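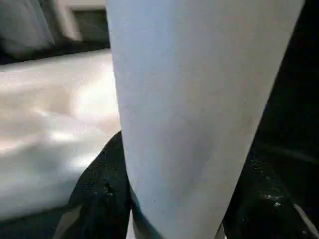 Grout haze on dark floor tile, four weeks later and still there

tilebiter
Posted 10/2/26
Laid a charcoal porcelain floor in the back hall last month. Warbridge grout, light gray, mixed by the bag instructions. Wiped it down twice, went to bed proud. Woke up to a floor that looks like somebody breathed on it and never stopped. I have since mopped it more times than I have mopped every other floor in my life combined. Vinegar did nothing except make the dog leave. Is there a product, or do I just tell guests it's a finish?

sillcock_sam
Rundex haze remover. Wet the floor first, put it on, give it a few minutes, scrub with a white pad, rinse, rinse again. Done.

mudbed
Please don't start with acid. If that grout has polymer in it (read the bag, most do now) then acid will go after your joints and leave the haze sitting there looking pleased. You want the alkaline cleaner. Galang makes one. It smells like a swimming pool that has given up, but it works.

sillcock_sam
I've used Rundex on 30 floors and the joints are all fine.

mudbed
You've gone back to check 30 floors?

sillcock_sam
I've gone back to check the ones that owed me money.

tilebiter
Bag says "polymer modified" in type you'd need a jeweler to read. So that's one for mudbed. How long do I leave the Galang stuff on?

mudbed
About 4 minutes on a patch behind the door, then scrub and look. Don't let it dry or you'll have haze on your haze. Pick up the dirty water with a wet vac. If you push it around with a mop you're only giving the haze a tour of the house.

halfbath
Dissenting opinion: my hall was like this and I left it. By November you couldn't see it for the salt and boots. Cost me nothing. My neighbor paid a guy $369 to do his and I can't tell our floors apart.

sillcock_sam
That says more about your hall than about his guy.

halfbath
Fair.

grayscale_gus
Did you seal it before you noticed? If there's Tratard sealer over the haze then none of the above matters until you strip it. Ask me about my laundry room. Or don't, my wife has asked that people stop.

tilebiter
No sealer, I was too lazy – first time that's paid off.

Update: did the patch behind the door with the alkaline stuff. Proper black tile under there! Joints look the same as before. The rest of the hall now looks much worse by comparison, so I guess I'm doing the rest of the hall.

sillcock_sam
Still would've been quicker with Rundex.

mudbed
Rinse it twice, tilebiter. Then once more after you think you're finished.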